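**Musty smell under the bathroom sink, no leak I can find**

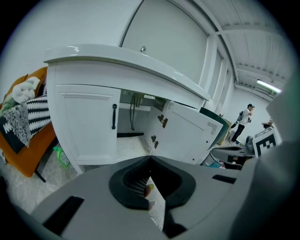 **skimdale_sue** wrote:

Ok so we bought a little place in Skimdale and the bathroom has had this old-basement smell ever since we moved in. I've run the fan, scrubbed the tub, washed the shower curtain twice (!) and it still comes back by morning. It's strongest in the vanity, the white one with the black handle, so I cleared my stuff out and now I leave the right-hand door open overnight. I've felt all along the pipes in there and can't find a drip. My neighbor Tomos Parri says rip it out. A plumber quoted me $400 just to pull it and look behind. Is that nuts?

**grout_doubt** replied:

Don't pay that yet. Pour a quart of water down every drain you don't use much. Ours was a floor drain with a dried-out trap, and it stank for 3 months before I figured it out.

**PrysRowlands** replied:

Disagree, a dry trap smells like sewer and she said basement. I'd be checking humidity. Get a cheap gauge, leave it in the cabinet overnight, and see what it says against the hallway.

**grout_doubt** replied:

People mix those two smells up all the time, Prys. Water is free. Gauge is not.

**skimdale_sue** replied:

Did both! No change from the water so far. Gauge reads 30 points higher in the cabinet than in the hall, which seems like a lot??

**PrysRowlands** replied:

It is a lot. Tape a paper towel to the back wall and look at it tomorrow. Check the overflow hole in the sink too, those get gross.

**skimdale_sue** replied:

Towel is up. Going at the overflow with a bottle brush tonight, will report back.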